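Hemstead Town's supporters have been told to expect goals from Saulius Eglītis, and plenty of them. They may want to wait and see.

The 27-year-old striker signed from Dokov on Thursday on a deal running to the end of next season, with the club holding an option on a further year. No fee was given. Manager Aigars Strazds called him "the missing piece" and said he had been tracking him since April.

Hemstead have heard this sort of thing before. Eglītis is the fourth centre forward to arrive in two years, and each of the previous three was also described as the answer. Between them they managed 4 league goals, one of which was a penalty and another of which the home side's goalkeeper would rather forget.

The new man's record looks better at first glance. The club's announcement says he has been directly involved in 50 goals during his career. It does not say how many of those he scored, how many he set up, or whether friendlies are in the total. Asked to split the figure, a club spokesman said he would have to come back to us. By the time of writing he had not.

What can be said for certain is that Eglītis has played just 720 minutes this season, the equivalent of eight full matches, and that he lost his place at Dokov in the autumn. Strazds puts that down to a change of system.

"He's a box player and they stopped playing through the box," he said. "We'll give him service. If you give him service he will score, it's as simple as that."

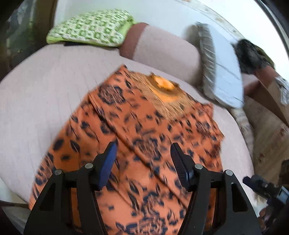 Orange cloth with a dark floral pattern.

Whether Hemstead can give anybody service is another matter. They have failed to score in their last three home games, and Saturday's goalless draw with Ornotthorpe produced a single shot on target. Arash Daneshvar, the winger who supplied most of last year's crosses, is still out with a hamstring injury and no date has been set for his return.

Kadri Liepiņa, who covers the division for the Touchline Hour podcast, was not convinced by the signing.

"I watched him three times for Dokov and he was tidy," she said. "He holds the ball up well. But I didn't see a player who gets you out of trouble, and Hemstead are in trouble. They need someone to bring the ball forward from midfield before they need another number nine."

Chief executive Helju Ots said the move had been made "within budget" and pointed to the rise in gates since the summer. Saturday's crowd was given as 3,655, although large parts of the Setiawan Stand were shut and the figure includes season ticket holders who stayed at home.

Ots would not be drawn on whether more signings will follow, or on the manager's contract, which has six months left to run. Strazds said he had "full backing" – a phrase his predecessor used a fortnight before he left.

Eglītis could make his debut at the weekend if his registration goes through in time. He will wear the number 19 shirt.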